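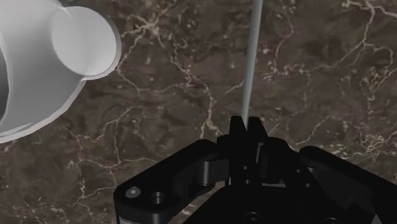 Gripper Trials in Simulation: Frequently Asked Questions

Last updated 2023-04-02 by Marichka Tkachuk, Wunwood

We get a lot of mail about the gripper comparison, and much of it asks the same handful of things, so I've gathered my answers in one place. Please do keep writing, though! Several of the entries below only exist because a reader was kind enough to tell me I'd been unclear.

Which grippers are you comparing?

Two at the moment. The Drenthorpe is a two-finger linkage gripper, and the Ukdale is a parallel-jaw model with straight sliding fingers. Both are modeled from the joints up, with every pin and bracket that moves, and they get mounted on the same simulated arm with the same controller behind them. I would love to add a suction cup one day, but it would need a different set of tasks, and I'd rather finish what we have first.

Why simulate at all? Don't you trust real hardware?

I do, and I miss it a little when I've been at the screen too long. The trouble with a bench is that it takes me most of an afternoon to get through a decent batch of grasps, and by the end of it the fingertips have worn a bit and I've bumped the table. In the simulator every attempt starts from exactly the pose I asked for. We run 200 attempts per gripper on each task, and if I change a friction value at lunch I can have the whole lot again before I go home.

What do the grippers have to pick up?

The object I get asked about most is the thin rod, which has to be taken between the fingertips and held without slipping or tilting too far. It sounds easy and it really isn't, because a rod that narrow leaves the controller very little room for error sideways. The rest of the set is chunkier: rounded shapes, a few blocks, and some awkward curved pieces that don't offer two nice flat sides to squeeze.

Where do you put the camera?

On the wrist, looking out along the fingers. We tried a fixed overhead camera for a while (the old July results on the archive page were all made that way) and it was lovely for making figures, but the arm kept getting between the lens and the fingertips just when it mattered. With the wrist view you always have the fingers in sight, and the price is that the gripper takes up a good part of the picture and anything close to the lens looks enormous. If your detector was trained on overhead views, expect it to be rather confused at first. Mine was.

What's with the marbled background?

We swap the ground texture between runs, and the brown one with the pale veins happens to be the one people remember. It's a hard one for vision because a thin pale vein can look a good deal like the edge of a thin gray rod, and a controller that copes with it tends to do fine on plainer surfaces too. If you want to start gently, set the texture option to "plain" and move up when you're ready.

Which controller do you use?

Kravchuk, in its default settings, for all the published tables. I know some of you have your own, and I'm always happy to hear how they do, but please send me the Kravchuk numbers from your machine as well so that I have something to line them up against.

So which gripper is better?

I was afraid you'd ask! On the rod task the Drenthorpe managed more than 80 percent of its attempts and the Ukdale came in somewhat lower, mostly from closing a touch off center and nudging the rod away. On blocks I honestly couldn't choose between them. If your work is mostly flat-sided parts, I'd go with whichever one is simpler for you to mount.

Can I add my own gripper?

Yes, please. You'll need a model with working joints and collision shapes, plus a short file listing the joint limits and where the fingertips are. Check the closing direction before you send it, as a flipped sign is by far the most common thing I have to write back about. Submissions go to the Wunwood address on the contact page, and I try to answer within the week, a bit longer in July when I'm usually away.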